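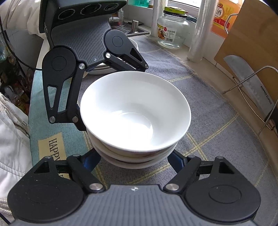 By M. Lukáč | Parish Hall and Kitchen Notes | Updated 8th June

Preparing the hall kitchen for a baptism or funeral reception

These notes apply to any family or group using the kitchen at Renholm after a service. The booking form is a separate document and must be returned to the parish office first.

1) Water heater. The urn holds 5 gallons and takes close to an hour to reach temperature from cold. Switch it on before the service begins. Do not fill past the upper line on the sight glass. Descale with citric acid, two tablespoons per gallon, then drain and rinse twice. It was last descaled in February.

2) Candle wax on altar linens. Let the wax harden completely. Lift the bulk with a dull table knife, working from the edge of the spot inward. Place the cloth between two sheets of plain brown paper and press with a warm iron, no steam, moving the paper as it takes up wax. Treat any remaining color with rubbing alcohol on a white cloth before washing. Printed paper bags will transfer ink and should not be used.

3) Wine on linens. Rinse from the back of the cloth with cold water. Soak in cold water with a little dish soap for 30 minutes, then launder. Do not put the cloth in the dryer until the stain is gone -- heat sets it. Linens used at the altar are rinsed first in the sacristy basin, and that water does not go down the kitchen drain.

4) Baptismal shell and ewer. Both are silver plate. Wash in warm water with mild soap and dry at once with a cotton towel. Polish no more than twice a year. Paste polish left in the engraving turns white and is removed with a soft toothbrush, never a pick. Store in the gray flannel bags, not in plastic wrap.

5) Chrism and other oils. Blot, do not rub. Cover the spot with cornstarch, leave it overnight, brush off, and work in liquid dish soap before washing in the hottest water the fabric allows. Christening gowns in silk go to a dry cleaner. Point out the spot and say that it is olive oil.

6) Dishwasher. The Grellance under the counter is a commercial unit with a short cycle. Scrape plates before loading. Bowls go in the slanted rack, open side toward the spray arm. Leave the door open when finished. If the display shows code 13, close the door firmly and restart. If the code returns, wash by hand and leave a note on the clipboard.

7) Coffee rings on the folding tables. A paste of baking soda and water, left ten minutes, removes most of them. Do not use scouring powder on the tabletops.

8) Trash and recycling. Bags go to the Brundport Street side, in the bin marked 203. Candle stubs are kept in the tin under the sink for reuse. Cut flowers go in the compost with the wire and foam removed.

The door keypad code is given out with the signed form. For a fault with the water heater or the dishwasher during an event, call the office at extension 3017.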